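Calado Solid Wood Blanks
Square turning and carving stock
Item 296
Sold by Tronarlow Lumber & Blanks

Availability: in stock
Sold by: the piece or in bundles of 6
Ships from: our warehouse in Ustell

Overview

Calado blanks are solid pieces of wood cut to a square or rectangular section and sold ready for turning, carving or shaping. Customers buy them for table legs, lamp bases, newel caps, tool handles, mallets and small sculpture. Each blank is a single piece. We do not glue up stock to make a larger size, and we do not fill knots or checks.

The blanks are kiln dried and then rested in our storage building before they are packed. The ends are coated with wax to slow moisture loss. The long faces are left bare so you can read the grain before you decide which side will face out.

Sizes

Blanks are cut slightly over the listed size to leave room for a final pass with a plane or sander. The thickness listed on your order is the smallest you should measure at any point along the length.

Small: 2 x 2 inches
Medium: 3 x 3 inches
Large: 4 x 4 inches
Rectangular: 3 x 6 inches

Standard lengths are 12, 18, 24 and 30 inches. Longer pieces can be cut to order in the Small and Medium sections. Ask for a quote before ordering, as longer pieces ship by freight. Custom lengths cannot be returned.

Grades

Select. Straight grain on all long faces, no knots. Small color changes are allowed.

Standard. Sound knots smaller than a dime on up to 3 faces. Grain may run out at one end. Mineral streaks are allowed.

Shop. Checks, knots and bark edge allowed. Sold for practice and for small parts that can be cut around defects. Shop grade is not sold in bundles and we don't take requests for particular pieces.

About grain and color

Two neighboring faces of the same blank can look like different wood. A face cut along the growth rings shows wide, wavy bands. A face cut across them shows fine lines running close together. The color also shifts with the light, and most species darken over the first year indoors. If you are making a set of legs, lay all the blanks out together and mark the faces you want to match before you cut anything.

We match bundles for general color. We do not match them for grain pattern. If you need four pieces cut from one board, write "same board" in the order notes and we will confirm whether we have it. There is a small charge for this, shown at checkout.

Storage

Leave the blanks in the room where you will work on them for at least two weeks. Stand them on end or stack them with thin strips between the layers so air can reach all sides. Keep them away from heaters and direct sun. Do not remove the wax from the ends until you are ready to cut.

If small checks show up at the ends, trim them back to clean wood. Checks longer than an inch on a Select blank are covered by our return policy if you report them within 30 days of delivery.

Working notes

For turning, find the centers by drawing lines from corner to corner on each end. Saw a shallow groove along the lines on the drive end so the spurs can seat. Knock the corners off the Large size with a band saw or plane before mounting it, and start at a low speed.

For carving, clamp the blank with scrap between the jaws and the wood. Cut with the grain where you can. On faces with wavy bands the grain may change direction partway along, and a freshly sharpened gouge makes a big difference there.

For square legs, joint one face flat, joint a second face square to it, and then plane the other two. Mark the tapers last.

Finish

Oil, wax, shellac and water-based finishes can all be used. Oil brings out the difference between light and dark bands the most. Water-based finish keeps the color closest to bare wood. Sand to 220 grit before oil and wipe off the dust with a dry cloth. Try the finish on an offcut first.

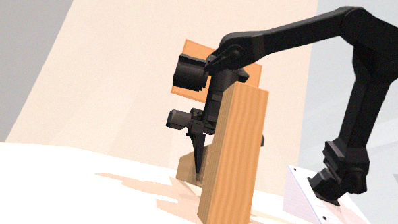
Debora Marchetti: I ordered two bundles of the Medium in Standard grade for a set of bench legs. Size was right on every piece and they planed up square with no trouble. One had a knot right where I wanted the taper, so I used it for a stretcher. I would order one extra next time. The wax takes a while to scrape off.

Orders and returns

Orders placed before noon go out the next business day. Bundles are strapped and wrapped in heavy paper. Uncut blanks in stock lengths can be returned within 30 days, with the buyer paying return shipping. Pieces that have been cut, turned or sanded can't be returned.

Related items

Narow end sealing wax, one-pint can
Narow center finder, for stock up to 6 inches
Calado spindle blanks, 1 x 1 inch
Calado bowl blanks, round

Prices and stock updated January 31, 2026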